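Fancy a Sunday with our two-armed robot?

We're opening the Galness workshop one Sunday in February and I need people to come along and have a go! You don't have to know anything about robots (I used to sell carpets). Ryszard Krawczyk will show you the ropes, then you'll drive both arms yourself, a plate at a time, into a wooden drying rack. It's fiddlier than it sounds and I still get cross with it.
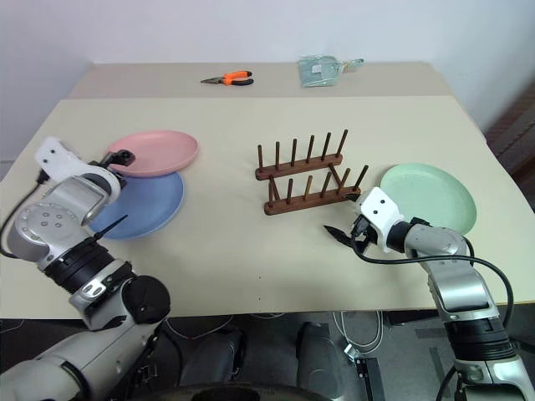

What you get

A £10 voucher for the Givance café, plus as much tea as you like. Sessions start at 10 and last until you've had enough, or lunch, whichever comes first.

Who we're after

Anyone over 18 who can stand for a bit. Left-handers very welcome, we're short of you!

How to join in

Ring Dariusz Laskowska at Trusteck or just pop into the office and put your name down. Tell him if you'd like a morning slot, they go quickly.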